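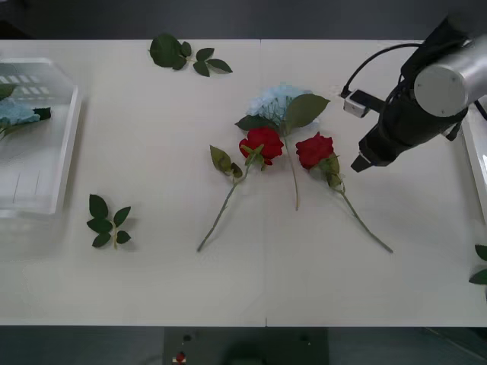
Gripper comparison, stems and foliage
14th July

Third bench entry on the Prallerton flower job. Aim is to decide which finger set goes forward: the straight Bumemell fingers used in April, or the angled ones from Stosemeck. Arm, wrist camera and controller unchanged, so any difference should be down to the fingers or to me.

Layout
Two red roses with a blue hydrangea between them, stems fanned toward the near side of the table. Leaf sprigs loose on the white top. Clear tray at the left, white tray at the right. The right rose is the first target and the gripper comes in from above its bloom on that side.

Settings
Approach speed 30 mm/s for both sets. Closing force at the lowest step the controller accepts. Wrist camera exposure 2000 microseconds – at the longer setting the white table washed out and the segmentation lost the thin stems. Program saved as 866 on the Govindasamy share.

Straight fingers
Fine on the hydrangea stem. On the roses the palm has to come down low and the finger backs touch the leaves under the bloom before the tips reach the stem. Two grasps closed on a leaf and were logged as good, as the width check can't tell the difference.

Angled fingers
More clearance at the bloom. Tips reach the stem without pushing the leaves. Worse on the flat sprigs: the contact line is shorter and the sprig pivots when lifted. Wrist yaw has to match the stem to within a few degrees, and the estimate from the camera is noisier than that on the diagonal stems.

To do
Prasetyo Setiawan to print softer pads for the angled set, 2 mm thick.
Rerun the sprigs with the pads fitted, same program.
Check hand-eye calibration before the rerun – last residual was higher than I like.
Straight set stays in the drawer, labeled, until then.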